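Riltow Evening Classes, progress report to the Singate Fund
Prepared by Mitra Yazdani, 9/20/23

Where we are

The grant was meant to bring adults back into evening classes at the Vakdale site. We enrolled 238 people. I would ask the Fund to read that number with care. It counts anyone who filled in a form, and it includes people who signed up for two courses and came to neither.

A better number is 80. That is how many people were still attending in the last week of term. It is lower than the target in our application, and I don't think the target was ever realistic. It was borrowed from the Leinonen site, which has a bus stop at the door and free parking after five. Vakdale has a hill.

What the money bought

Most of it went on teaching hours, as planned. Bookkeeping and English conversation ran full length. Basic math was merged with the exam prep group halfway through, a change I agreed to and now regret, as the two groups wanted different things and the slower one drifted off. Introduction to Trades kept more of its people than any other course. The tutor puts this down to the hands-on sessions. I put at least part of it down to the earlier start time, and we have no way of telling the two apart from the records we keep.
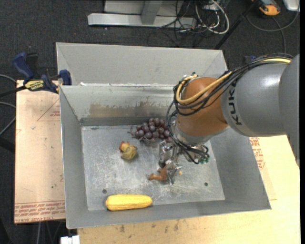
Childcare

We set aside money for 52 evenings of childcare across the two sites. Take-up was poor. The survey before the grant said childcare was the main thing keeping parents away, but the survey asked people to tick boxes from a list we wrote ourselves, and childcare was at the top of it. I would not spend this line again without talking to parents first. The unspent part is still in the account and we need your decision on it before January.

The text reminders

The reminder service was sold to us as a cure for missed classes. Attendance went up for 3 weeks after we switched it on — then went back to where it had been. The supplier's own report calls this "sustained engagement." We have not renewed.

Requests

Permission to move the childcare money to travel costs at Vakdale. A lower enrollment target, with last-week attendance reported beside it. And a shorter reporting form, if one exists, as section four asks for the same figures as section two.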